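5 min read

Last updated 25 August 2018

Teaching the arm to fit a memory module by remote control

Before you record anything, spend a quiet quarter of an hour just driving the arm about over the open computer. Get a feel for how it answers your hand – it's rather like learning a friend's car – and only then go near the fixture.
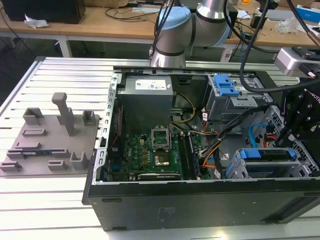

Tower on its side, memory module in the fixture to the left.

Start each run from the same resting pose. Come down slowly over the module, close, lift straight up, and pause before you travel across to the memory slots. Line up first, then press. If you fumble, stop and begin the run again. Beathag Leckie likes 20 clean runs before training, and I've come round to her view.

We use cookies to remember your settings. Accept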